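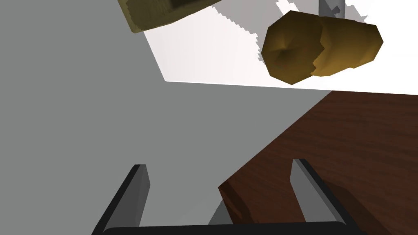
The lead on Jimum would like it known that she did not set out to make 900 versions of the same room. "I set out to make 8," she says. "Then somebody asked whether the result held for a slightly different grey."

Jimum is the simulation half of a project at Kovard, and its question is a modest one. If a robot arm learns entirely inside a rendered world, seeing only what the camera at its wrist sees, how good does that world have to look? Her answer, after a winter of training runs, is "worse than you'd hope, if you sell graphics cards".

The team trained one policy on handsome rooms with soft shadows and another on rooms with flat light and jagged edges. Both were then tested in simulation on layouts they had never met. The ugly rooms won, with 81 per cent of tasks finished, and the handsome ones came in 7 points behind.
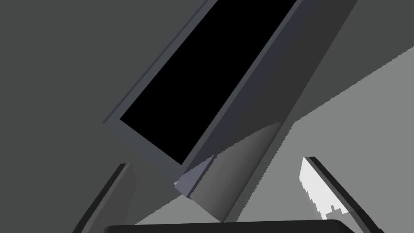 "We assumed a bug," she says. "We spent most of January looking for it, and I was rather hurt when there wasn't one." Her best guess is that cheap rooms let them vary the wrist angle far more for the same computing time – and that angle matters more than polish. She stresses the word guess.

Morkis, the next stage, moves the policy on to a real arm in the Edwards building, where the shadows are free but the lift is unreliable. Does she expect the score to survive? "Some of it," she says. "I've asked for the result on a Saturday, so I can be upset in private."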